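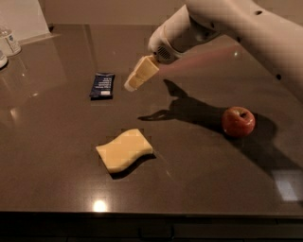
Table items, small set

October 16, 2023

Bar, sponge and apple are out on the dark table. The rest of the small set is still in the bin under the bench. Notes below so the next person lays out the same things.

Snack bar. Navy wrapper, white label area toward one end. Lay it flat, label side up. Mass on the bench scale is 40 g with the wrapper on. Use sealed bars only. An opened one folded shut sits higher at one end and its outline changes every time someone picks it up. Hazem bought a box of them, so there is no shortage. Please eat from the other box.

Sponge. Pale yellow, wavy long edges. It replaces the plain rectangular block we used through last December. The old block had gone stiff at the corners and its length had drifted by 3 mm between measurements. Current one is 92 mm across the widest part, measured dry, calipers just touching. Do not wash up with it. The kitchen sponge is the green one by the sink. If this one does get wet, give it a full day on the rack before measuring again.

Apple. Red with yellowish mottling, stem on. 248 g this morning, heavier than the last one. It loses a little each day at room temperature, so write the mass on the card when it goes out and again when it comes back. Replace at the first soft spot. Dindo wants to go over to a wax apple from Brurell. I would keep the real one for now. The wax sample we had was too light and the skin picked up scratches within a week.

Table top

The dark brown finish is glossy and shows everything. Wiped with Grelliline diluted per the bottle, then a dry cloth. Straight Grelliline leaves streaks that are only visible from the window side. Shadows on this top are heavy with the lamp where it is now, and the sponge gets a clear dark edge on one side. Tried the lamp 31 cm further back yesterday - softer, but the gloss picked up the ceiling fixture. Moved it back.

Open

- Card for the bar is missing. Hazem to print.
- Second sponge, same shape, to be kept dry in the drawer as a spare.
- Calipers are due back from the Pisanberg room. Used the old pair today, zero checked before and after.
- Ask Dindo whether the apple should be weighed with or without the stem when the stem comes off. I have been leaving the figure as is and noting it on the card.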